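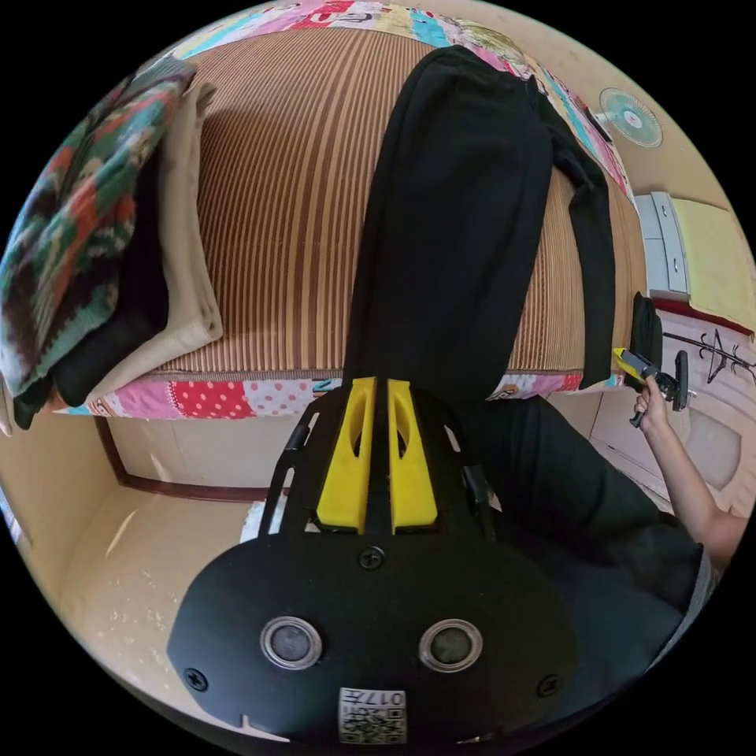

Patchwork without a plan — who else does it?

Posted by fenna_v, 28 October 2022

Hi everyone! I finished my fourth scrap top last night and I am completely hooked. No pattern, no grid on paper, I just pull pieces out of the bin and sew whatever lands next to whatever. This one took 311 patches and I didn't buy a single yard of fabric for it. My aunt taught me to cut everything first and lay it all out on the floor, and I lasted 12 minutes doing it that way before I gave up and started sewing.

So, do you plan or do you wing it? And what do you do when two reds end up side by side?

BakkeQuilter
Wing it, always! Two reds together is fine by me. Three and I get the seam ripper. Prints help a lot, a dotted one breaks up a solid patch next to it like magic.

ragnvald_m
I'm going to be the grump. I tried no-plan twice and both times the corners wandered so badly that the last row was an inch longer than the first. Cut your squares to one size, press every seam, and then be as wild as you like with color. Planning the size isn't the same as planning the look.

fenna_v
Fair point about the size! I do cut all mine at 4 1/2 inches, I should have said. It's only the order I leave to luck.

Olaia I.
Ragnvald is right about pressing but I disagree on one size. I mix strips and squares and trim each block at the end. You lose a bit of fabric, sure, but it looks so much livelier. I made one for the guest room at Bruvandale in all pinks and whites with one lonely turquoise patch and everyone who stays there asks about that patch!!

ragnvald_m
Trimming at the end wastes good cotton. I'll die on this hill.

Olaia I.
The trimmings go in the next one :)

margit.w
Question from a beginner — do you wash scraps before you sew? I got a bag of old shirts and sheets from the Flomberg swap and some of the reds worry me.

BakkeQuilter
Wash them! Warm water, and throw in an old white sock. If the sock comes out pink, wash again. I had one red that needed four rounds.

ragnvald_m
Agreed, for once. And keep bedsheets separate from shirt cotton if you can, the sheets are often a tighter weave and a pain to hand quilt through.

margit.w
Thank you both! Sock is going in tonight. Is 400 thread count too tight then?

Olaia I.
By hand, I'd say yes. On the machine it's fine, just put in a fresh needle.

fenna_v
Margit, post yours when you get the first rows together, I'd love to see it! I'm starting number five this weekend, all greens, if I can find enough of them.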